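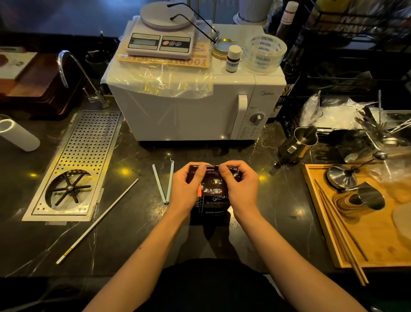
Folding the top of a coffee bag, with the clip open beside it.

Rendeck Commercial License Pack

Item: Grellton Library, commercial use
Downloads included: 200
Photographs to choose from: 1,231
Price: $19 per month, billed monthly
Delivery: download link by email
Status: available

The Rendeck Commercial License Pack lets one business use photographs from the Grellton Library in paid work. It covers websites, brochures, packaging inserts, trade show panels, slide decks and social media posts. You choose the photographs yourself and download them at full size. You do not need to tell us ahead of time which ones you want or where they will be used.

The library is mostly landscape and travel work. Rivers, harbors, mountain roads and small-town streets make up the larger part of it, followed by farmland and weather. Most of the photographs were taken by Nuanchan Ongart and Sekar Hutapea, and each file lists the photographer in its information panel. There is a smaller group of aerial pictures under the Tulteta heading. These are included in the pack at no extra charge, but some are available in one size only, so check the file page before planning a large print.

What you can do with the photographs

Use them in advertising and on product pages for your own business. Crop them, put type over them, convert them to black and white or combine them with other artwork. Print them as part of a finished piece such as a calendar page, a book cover or a menu. A designer working for you may handle the files as long as the finished work is for you.

You may keep using a photograph after you cancel, provided you downloaded it while the pack was active. The license for that photograph does not run out. Unused downloads do end when the pack ends, and they can't be moved to another account.

What the pack does not cover

Selling the photographs as they are, on paper or as files. Posters, wall prints and phone cases where the picture is the main thing being sold need the Ngui Resale License, which is priced by the item – write to us with the print run and we will send a quote. Logos and trademarks are also excluded, under this license and every other one we offer.

Editorial files are marked with a gray label on the file page. They show recognizable people or private buildings for which we have no signed release. They can be used with news stories and in teaching, but not in advertising. They count toward your downloads like any other file, so look for the label first.

Credit

Credit is not required with the commercial pack. If you have room for one, please use the photographer's name followed by Rendeck. The free license is different: any photograph downloaded under it has to carry a credit and a link back to the file page, and it may not be used for paid work. If you started with a free download and now want to use it commercially, download it again through the pack so that it appears on your license record.

File details

Files come as JPEG in the sRGB color space. TIFF copies exist for many of the river and mountain photographs and can be requested through the contact form. A TIFF of a photograph you have already downloaded does not use a second download.

We keep retouching light. Dust spots are removed and horizons are leveled. Skies are not replaced. Keywords and location names are stored inside each file and should show up in any ordinary photo catalog program. A few older files have the country but no place name.
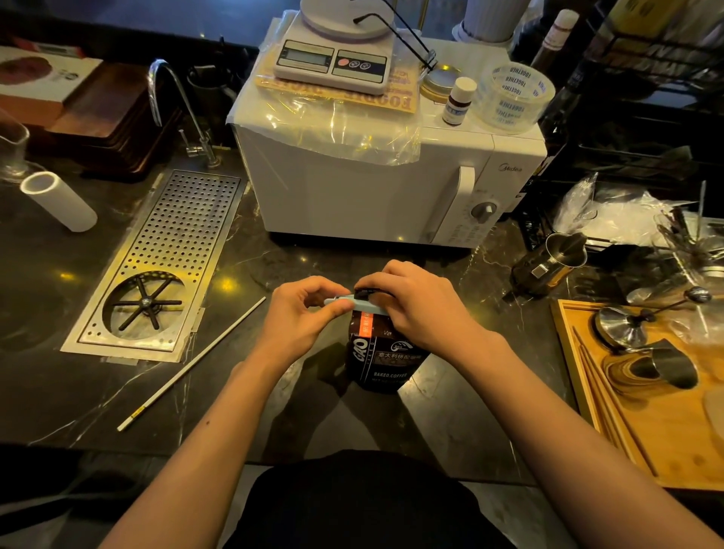 Pressing the clip onto the folded bag.

How ordering works

Add the pack to your cart and create an account with your business email. A receipt and a license certificate are sent after payment. Save the certificate, as printers sometimes ask for it before accepting a job. It shows the business name exactly as you typed it, so check the spelling at checkout. We can issue a corrected copy if there is a mistake.

Downloads start from the file page. Pick the size, press Download, and the photograph is added to your record with the date. If a download stops partway, start it again from your record and it will be counted once.

Up to 2 people can sign in under one account. Larger teams should contact us for an agency account, which has shared folders and separate billing for each client.

Cancellations and refunds

You can cancel from the account page at any time before the next billing date. Refunds are given if nothing has been downloaded in the current month. We also replace any download that turns out to have a technical fault, such as banding in a sky or a damaged file. Send the file number and a short note about the problem.

Common requests

Is a particular river or town in the library? Try the search box with the local spelling as well as the English one. If neither brings up anything, send us the name. Requests are passed on to the photographers, who may have unpublished pictures of the same place.

Can a photograph be reserved for one customer? No. Every file in the pack is non-exclusive and other businesses may be using it.

When are new photographs added? Additions are uploaded in batches. The next batch is planned for April and will be mostly coastal work by Sekar Hutapea. Active packs can use new files as soon as they appear.

Related items: Ngui Resale License, Tulteta Aerial Set, Rendeck Agency Account

Page last updated February 2, 2018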